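Usteo driver for Prondik amps — zone 4 volume feedback goes stale
Control Systems > Drivers > Audio

14 replies

rackmonkey_tx
Running the Usteo two-way driver v4 with a Prondik matrix amp over IP. Everything works at first. Then after a while zone 4 stops reporting volume back to the keypad. Commands still go through fine, you hear the level change, but the number on the screen just sits at 42. Forever. Reboot the processor and it's good again for a bit.

Other zones are fine. Tried a new patch cable, tried a different switch port. Anyone?

lowvoltlarry
Poll interval? Default is way too fast on that driver imo.

rackmonkey_tx
Left it at default. Didn't touch anything in there besides the IP and the port.

lowvoltlarry
Well there you go. Bump it to 600 and see. It's in seconds in the advanced tab, not the main one.

hdbt_hell
600 seconds is nuts for volume feedback. Customer turns the knob on the amp and the keypad catches up ten minutes later? No thanks.

lowvoltlarry
The amp pushes changes on its own. Poll is only there as a backup. You don't need it hammering the thing all day.

hdbt_hell
The amp pushes changes IF the firmware supports it. Older ones don't. We've got a pile of those in the field and they never send anything unless asked.

What firmware are you on OP

rackmonkey_tx
Front panel says 782. No idea if that's old or new, their site doesn't list dates.

hdbt_hell
782 does push. OK so Larry might have a point. Still wouldn't go that high.

quietcrossover
Had this exact thing, different zone. Wasn't the poll at all. Somebody had left the Prondik web page open on a PC in the office and the amp only hands out so many connections. When it runs out it doesn't drop anybody, it just gets weird. One zone goes quiet and the rest carry on like nothing happend.

Check if there's a browser tab open somewhere. Or the phone app.

rackmonkey_tx
Hm. Homeowner does have the app. On a tablet in the kitchen I think, always on.

lowvoltlarry
App connections don't count against it. Different port.

quietcrossover
They do. Pull the tablet off the wifi and see for yourself.

lowvoltlarry
Been putting these amps in for years, never once had an app cause it. The driver opens its own socket and holds it. If the socket's dead, ALL zones go, not one.

quietcrossover
Years of not looking at the log then. Each zone registers for feedback separately. Go look at the connect sequence, it sends one subscribe line per zone, and 4 is last in that string on the small chassis. Last one in gets left out when the table's full.

hdbt_hell
Ok that part is right, I've seen the subscribe lines in the trace. Didn't know there was a table limit. Where's that documented?

quietcrossover
It isn't. Got it from their phone support after being on hold most of an afternoon.

rackmonkey_tx
Going back out there tomorrow. Will try the tablet first, then the poll. One at a time so I know which.

switchport_sue
Drive-by — while you're there turn on driver trace BEFORE you touch anything. It clears on reboot. Everybody reboots first and then posts here with an empty log.

Set it to verbose, let it run till the zone sticks, then export. Don't bother with the on-screen viewer, it truncates.

rackmonkey_tx
Good call, thanks. Would have rebooted for sure.

mezzanine_av
Not on Usteo but the Ackermann version of this driver has a "resubscribe" command you can fire from a macro. Put it on a timer at 4 am and forget about it. Ugly but it works. Might be in the Usteo one under a different name?

hdbt_hell
There's "Refresh Zone" in the Usteo function list. Whether it resubscribes or only asks for status once, couldn't tell you.

lowvoltlarry
Asks for status once. So it'd fix the number and then it sticks again on the next change.

mezzanine_av
Then just call it every time the volume page opens. Page-enter macro. Customer never sees a wrong number.

quietcrossover
That's a band aid. And if they've got two keypads you're now sending it from both.

mezzanine_av
Customers like band aids. They want it to say the right number when they look at it.

rackmonkey_tx
Back from site. OK so.

Turned trace on first like Sue said. Zone stuck after lunch. Log shows subscribe for 1, 2, 3 all ack'd. Zone 4 goes out, no ack, and the driver doesn't retry. Just moves on.

Killed the app on the tablet. Disconnected and reconnected the driver (no reboot). Zone 4 ack'd right away. Feedback live.

Opened the app again, reconnected the driver — zone 4 no ack. Did it a few times, same every time. Poll interval made no difference at all, tried default and 600.

So quietcrossover wins this one.

quietcrossover
:)

lowvoltlarry
Huh. Fair enough. I'd still raise the poll though.

hdbt_hell
So the driver bug is it doesn't retry on a missing ack. Somebody should send that to Usteo with the trace attached. They're decent about fixing stuff if you give them a log.

rackmonkey_tx
Sent it. Also wrote up what I did for the next guy. Not pretty.

Workaround, small chassis, firmware 782

1. Close the amp's web page on every PC. Close the app on every phone and tablet, swipe it away, don't just go to the home screen.

2. In the driver, hit Disconnect, wait for the status to say Offline, then Connect. No need to reboot the processor.

3. Watch the trace for an ack on every zone. If one's missing, something is still holding a connection. Go look in the kitchen.
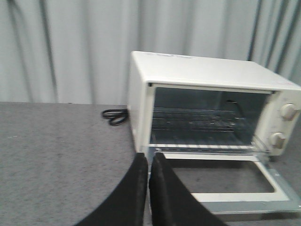
4. Take the app off the tablet and give them the volume page on the controller instead. Mine didn't care, they only used it for volume anyway.

5. Leave poll at default. Or don't, see above, argue with Larry.

switchport_sue
Nice writeup. On step 3, filter the trace on "sub" or you'll be scrolling all night.

rackmonkey_tx
Yep, forgot to put that. Filter on sub.

pwr_sequencer
Does this hit the big chassis too? Got one going in come June, more zones, and the customer is very attached to the app.

quietcrossover
Bigger table on that one I was told, but haven't tested it. I'd leave the app off untill you've seen a clean connect.

mezzanine_av
Or use an Elturo gateway in between. It holds one connection to the amp and everybody talks to the gateway.

hdbt_hell
Another box to fail. And the Elturo adds lag on volume ramp, hold the button and it overshoots.

mezzanine_av
Only if you leave the ramp buffer on. Turn it off, it's fine.

hdbt_hell
Had it off. Still overshot. Different experiences I guess.

pwr_sequencer
Will try without the box first. Can always add it.

rackmonkey_tx
Update from Usteo: they confirmed the no-retry thing and say it'll be in the next driver release. No date. Will post when I get a beta.

lowvoltlarry
Ask them to fix the poll default while they're in there.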